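Skonine Community Kitchen School
Home Kitchen Basics, evening section
Handout 6: Cups, tumblers and what stays at the bottom of them

Read before the November practical. Bring an apron and one cup from home that you use every day, unwashed if you can bear it.

Last time we spent nearly the whole session on plates and pans, and I promised that the drinking things would get an evening of their own. I know it sounds like a small subject. When I first taught this course I gave it ten minutes at the end, squeezed in between drying racks and the sign-up sheet, and every term people came up to me afterward with cup questions, so now it has its own handout and I'm very happy about that.

1. Look in before you wash

Most of us pick up a cup, see that the outside is all right, and put it in the water. Please try doing it the other way around for a week. Hold the cup under a good light (the one over the stove is usually better than the ceiling one) and look straight down into it. A tall cup hides a lot. The wall gets darker as it goes down, and the bottom sits in its own shadow, so a few grains of something can stay there through wash after wash while the rim looks perfectly nice.

Colored cups are the trickiest. A white mug shows a tea ring right away, but in a strong yellow or a deep red you may have to tilt the cup this way and that before you can tell a stain from a shadow.
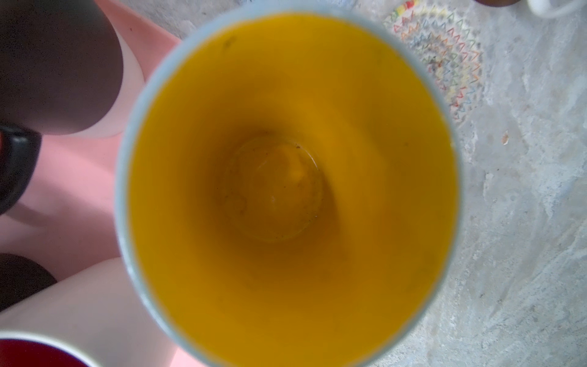 So, once you've looked, decide what kind of dirt you have. For this course we sort it into loose, stuck and stained. Loose is grounds, crumbs, sugar, the last of the cocoa powder. Stuck is anything that has dried on and moves when you scratch it with a fingernail. Stained is color that has gone into the surface and doesn't move at all. You'll often find more than one in the same cup, and you deal with them in that order.

2. Loose

Tip the cup over the trash or the compost pail and give it a tap. Then rinse with cold water, swirl, and tip again. Coffee grounds in particular should go in the compost and never down the sink. Our building's drain was cleared twice last year, and I don't want to be there for a third!

3. Stuck

Fill the cup with warm water and a drop of dish soap, to well above the dried part, and leave it alone while you do the rest of the dishes. I set the timer for 18 minutes at home, mostly so I remember the cup exists. After that a bottle brush should take it off in a few turns. Work the brush around the corner where the wall meets the base, and go slowly there. A sponge on the end of a fork is what my grandmother used, and it does work, but I've scratched too many cups that way to recommend it.

If your hand fits inside the cup, lovely, use a cloth. If it doesn't, please don't force it. Long narrow cups are for brushes.

4. Stained

Baking soda and a little water, mixed to a paste about like toothpaste. Spread it over the stain with a soft cloth, wait a few minutes, rub gently in circles, rinse well. Repeat once if needed. After two rounds I stop. A faint tea shadow in a favorite cup is no great tragedy, and scrubbing harder tends to dull the shine, which then picks up the next stain faster.

Don't use steel wool on anything glossy. Don't use bleach in class at all, and never mix it with anything at home.

5. Rims

The rim is where your mouth goes, so it deserves its own wipe, inside and out, with a clean part of the cloth. Run a fingertip lightly around it while you're there. If you feel a chip, set the cup aside. It can hold pencils, or a cutting from your spider plant (mine has three of these now, all in chipped cups, all thriving).

6. Drying and putting away

Upside down on the rack until the outside is dry, then right side up for a while so that the inside can air. Cups put away damp, mouth down on a shelf liner, get that stale cupboard smell we talked about in the first session. Stacking is fine for short cups with straight sides. Tall tapering ones like to wedge into each other, and I've spent more of my life than I'd like running warm water over a stuck pair.

For the practical

We'll work in pairs at the Atby sinks, the deep ones by the window. Each pair will get a small tray of cups to sort into loose, stuck and stained before any water is run. Write your sorting down first, then wash, then look again under the lamp and note anything you missed. We have 40 minutes for this part, so there's no need to hurry.

Brushes and baking soda are provided. If soap bothers your skin, bring your own gloves, as ours only come in large.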